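3.2 Format Fatigue in Televised Cooking Contests

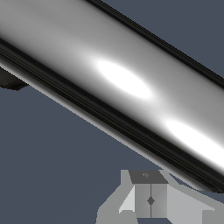

Broadcasters have relied on the cooking contest for much of their early evening output, and the form has been stretched to cover ever narrower subjects. This section considers how viewers respond when the subject of a contest becomes very small, such as a single dish or a single kitchen task. Earlier work by Nisbet treated the contest as a fixed form in which only the food changed. We follow Preda in treating the food, the judges and the setting as separate parts, each of which may wear out at its own pace.

Viewers were drawn from the Clillar household panel. A total of 900 adults completed the first questionnaire in June, and 300 of these agreed to watch three complete series and to keep a viewing diary. The series were Fiore, a pasta contest with a studio audience; Jiltik, in which contestants prepare only cold dishes; and Gudenent, a comedy program that copies the manner of a baking contest but awards no prize. Episodes ran for 60 minutes and were made available each Friday at 7 p.m.

Diary entries were coded for three kinds of remark: interest in the food, interest in the contestants, and awareness of the format itself. The last group covered comments on pauses before results, repeated music, and the judges' habit of walking away from a table without speaking. Torquil Nisbet and Darius Preda coded the entries separately and settled their differences by discussion. Entries that dealt only with the advertisements were set aside.

Remarks on the format grew more common as each series went on. In the case of Fiore they were mostly complaints, and several viewers reported leaving the room during the long pause and returning for the result. Viewers of Gudenent made the same observations with evident pleasure, and often quoted the judges' lines in full. Jiltik fell between the two. A number of its viewers were unsure whether the program was meant to be funny, and two wrote to the panel office to ask.

Interest in the food did not follow the same course. It held steady for Fiore even among viewers who disliked the pauses, which suggests that a worn format may be tolerated where the cooking is still of use at home. The diaries do not show whether viewers later prepared any of the dishes. Section 3.3 takes up the role of the judges.

Figure 3. Polished cylinder, computer rendering.

14 shares | 3 comments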